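Tilport Neighbors Help Board > Crafts & Hobbies

How do I divide a circle evenly without a fancy tool?

Posted by clurnow_quilter, Sun 20 November

Hi all! I'm making a round wall clock for my sister out of an old pine tabletop and I'm so excited about it, but I'm stuck on the layout. I've got the circle cut (24 inches across, came out really nice!) and now I need to mark twelve hour spots around the edge. I tried eyeballing it and the bottom half ended up squished. I have a compass, a ruler, a cheap school protractor and a lot of patience. Is there a trick? I'd also love to do a second one with 14 scallops around the rim, so bonus points if the method works for odd numbers of things too.

3 replies

Dušan Krasniqi
Oh, you're going to love this one! For twelve you don't need the protractor at all. Set your compass to the radius of the circle, so 12 inches for yours, and don't touch it after that. If it won't open that far, use a strip of wood with a nail through one end and a pencil through the other.

Put the point anywhere on the edge and swing a little mark across the edge. Move the point to that mark and do it again. Keep going and you land right back where you started with six even marks. Then find the halfway point between two neighbors (swing an arc from each one and draw a line from the center through where the arcs cross) and step around again from there. Twelve!

For 14 the compass trick won't help. Wrap a strip of paper around the rim, trim it where the ends meet, lay it flat and divide its length by 14 with a calculator. Mark the strip, wrap it back on, and copy the marks across. I did a birdbath base that way in August and it came out beautifully. Use a sharp pencil, because fat lines add up by the time you get around.

brimton_beth
protractor works fine, 30 degrees each for the clock. just tape it down

Mahmoudi Workshop
Love a clock project! Dušan's strip method is great and I use it for pie crust edges too, no kidding. One thing to add: check your center before you do anything else. Draw two lines across the circle, find the middle of each, and run a square line off each middle. Where they cross is your true center, and mine was off by about 5 millimeters the first time.

If you get hooked on this stuff, keep an eye out for metal pieces with the spacing already on them. Numbers and little holes along a curve are so handy to look at when you plan your own.

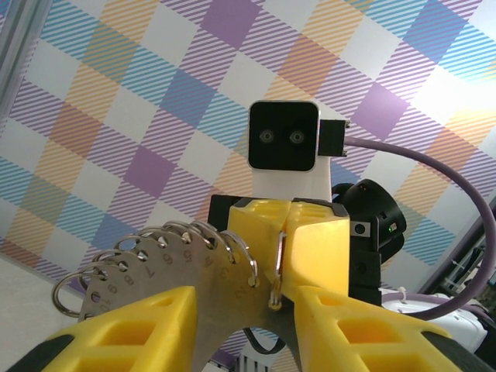

Fan-shaped steel plate with numbers and a row of holes along the curve

Please post the clock when it's done, I want to see those scallops!

43 people found this page helpful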